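How to fold clothes so they stay folded (and which advice to ignore)

Filed under: Laundry, Small jobs
Last revised 2026-03-24

I have read a great deal of folding advice and most of it is written by people who seem to own six identical jumpers and a chest of drawers the size of a van. The rest of us have T-shirts of four different ages, a fitted sheet we're avoiding and a drawer that sticks. I don't believe folding will calm your mind or change your relationship with your possessions. I do believe it means you can find the blue top without emptying everything onto the bed, and that is enough of a reason to spend a while on it.

What follows is the method I've settled on after trying a good many others. It isn't the prettiest. It survives being rummaged through, which the pretty ones mostly don't.

What you need

A flat surface, about which more in a moment. A plain sheet or large cloth to cover it. Your clean washing, properly dry. That's the lot.

You don't need a folding board. I bought one, the Palomino, and used it for a fortnight. It makes every shirt the same width, as promised, and the width it makes didn't suit my drawer. If you have deep shelves and a fondness for straight edges you may get on with it better. A large hardback book does the same job if you want a guide to fold round, and you can read it afterwards.

You don't need scented drawer liners either. Fudamance sell theirs on the claim that they "relax the fibres". I'd like to see how.

Step 1. Cover the table

Folding on a bed is where most people go wrong. The mattress gives under your hands, so the cloth dips wherever you press and the fold wanders off. Use a table, and put a plain pale sheet over it. A bare table lets smooth fabric skate about, and any crumb or sticky patch goes straight onto your clean things. The sheet grips a little. Pale is better than patterned, as you can see the edges of what you're folding and spot a mark before it goes in the drawer.

Let the sheet hang over the side. Don't bother ironing it. A faint crease underneath makes no difference to what's on top, whatever the laundry forums say.

Step 2. Sort before you fold

Make heaps by where things live, one heap per drawer or shelf. Sorting by colour looks lovely and achieves nothing unless your drawers are arranged by colour, and if they are you probably don't need this page.

Push the waiting heap to the far side of the table and keep the space in front of you clear. You want room to open one item out fully. If you're folding among the heaps you'll end up making small, tight, lumpy parcels.

Step 3. Find the top edge and pinch it

Pick up one item. Don't haul it up by the middle and shake it, which is how everyone I know does it and how I did it for years. Find a seam or an edge, take a small fold of cloth between finger and thumb, lift it just clear of the table and draw it away from you so that the rest trails out flat behind. Then do the same at the next corner.

The usual mistake is grabbing too much. A fistful of cloth pulls a twist in with it, and the twist stays there when you put it down. If you see a rope of fabric forming under your hand, let go, smooth it out and take a smaller pinch. 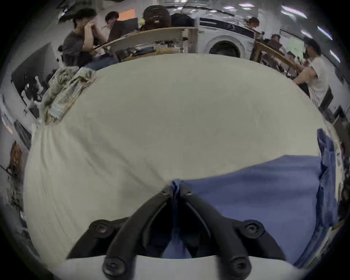
Step 4. Smooth outwards, once

Put your palm in the middle and push towards the edges. Once in each direction is plenty. I've seen instructions that ask for a dozen passes "to transfer energy to the garment". You'll transfer some warmth, I suppose.

Deal with the rumpled side now. There is nearly always one side that lies flat straight away and one that bunches. Go to the bunched side, find its edge and ease it out sideways. Patting it down from above only presses the rumples in, and you'll meet them again when you put the thing on.

Step 5. Fold the sides in

For a T-shirt or jumper, lay it face down. Bring one side in towards the middle, with the sleeve doubled back on itself so it doesn't stick out past the fold. Repeat with the other side. You now have a long strip.

How wide should the strip be? The guides will give you a fraction. Ignore it and go and look at your drawer. My chest is a Haltum, and its drawers measure 377 mm from front to back inside, which takes a double row of shirts with a bit of slack. Yours will be something else. Fold one shirt, take it to the drawer, see if it fits and adjust. Then fold the rest to match. It takes a minute and saves you doing the whole pile again.

Towels and plain cloths are easier: fold in half along the length, smooth, and go on to the next step.

Step 6. Fold up from the bottom

Fold the strip in half, stopping just short of the neckline, then in half again, or into thirds if the cloth is thin. Thick fleeces will take two folds and no more. Forcing a third gives you something that springs open as soon as your back is turned.

The test usually recommended is that a folded shirt should stand up by itself. Mine sometimes do. Old soft cotton never will, however carefully you fold it, and I wouldn't waste an evening trying. Packed next to its neighbours it'll stay upright perfectly well.

Step 7. Put it away as you go

When a heap is finished, take it to the drawer. A folded pile left on the table gets knocked, borrowed from or used as a cushion by a cat. File the shirts upright in rows if the drawer is shallow. On open shelves stack them flat, and keep the stacks low. I stop at eight. Higher than that and pulling one out brings the others with it.

Is filing upright really better than stacking? In a drawer, yes, a little. You can see everything. The creasing is no better and no worse in my experience, though plenty of people will tell you otherwise with great confidence.

Awkward things

Slippery fabrics. Fold them with a sheet of tissue inside, or hang them up. I hang them up. Life's short.

Camouflage and other busy prints. It's hard to find the edges by eye on a patterned cloth once it's crumpled, so go by feel. Run your fingers along until you hit the hem and start there.

Fitted sheets. Tuck the corners into one another, lay it down, fold the elasticated edges in to make a rough rectangle and carry on as for a towel. It will look a bit of a mess. Anyone whose fitted sheet comes out with sharp corners has either cut the elastic or is very good at arranging photographs.

Socks. Lay one on top of the other and fold over. Balling them up stretches the cuffs in time, or so it's said. I balled mine for years and the heels always went first.

How long it should take

A full load takes me 50 minutes if I include sorting and putting away, and I'm not quick. The "whole wardrobe in ten minutes" claims leave out the walking about, the odd socks and the stopping to wonder whose vest that is. If you're short of time, do the heap for one drawer and leave the rest in the basket. Clean clothes in a basket come to no harm overnight.

Comments

Dayana Correa
I did the sheet on the table and it does help, I'll give you that. Not convinced about face down though. I fold face up and mine look the same.

Ebbe Moen
My Palomino board is still going and I like it. You can adjust the width, did yours not have the side flaps?

Reply from the author
It had flaps. One of them came off. I may have been leaning on it.

Vignesh Kartha
What about shirts with collars? Button them first or not?

Reply from the author
Top button and one in the middle. All the way down is for shops.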